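Fenen finger gripper kit review
3 comments 12 shares

I was not keen to spend 1,375 on a kit of metal links and a bag of air fittings, and the Fenen website did nothing to win me over. It promises "picks anything" and then shows you a cube. Joscha Wendt talked the rest of us at the workshop into going halves, so we now have one and I have had it apart twice.

Assembly took me 6 evenings. The instructions are a folded sheet with drawings so small I had to photograph them and zoom in. The joints themselves are well made, I will give them that, and nothing has needed filing. Two of the screws in the bag were the wrong length.
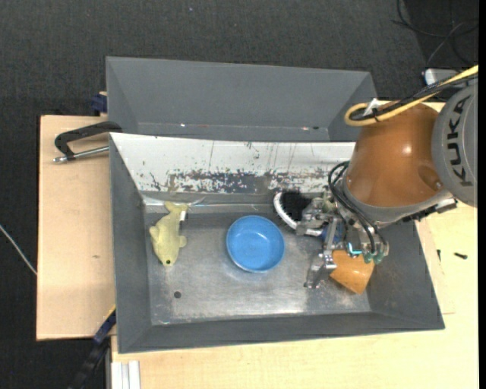

Air lines are my main complaint with the Fenen. The sheet tells you to fit them last and leaves the route up to you, and whatever I tried they wanted to bulge. On ours the black hoses loop out to the left from the wrist before running down side by side to the greenish fittings, and with things like the brush and the blue bowl in the bin that is a lot of hose to have near the work. Shorter hoses would pull at the wrist. A proper clip in the box would have cost pennies.

As for gripping, soft toys are easy and I wouldn't pay for that. Bowls are fair if you go for the rim. Brushes I'm still unsure of – it depends which way up they land, and Noémie Beaulieu has had better luck than me.

The makers claim 2,000 picks between checks. I tighten ours far more often than that.

Worth it second hand, maybe. New, I'd wait for the next version.

Gordon MacDonald, 3/6/19

Share this 5 likes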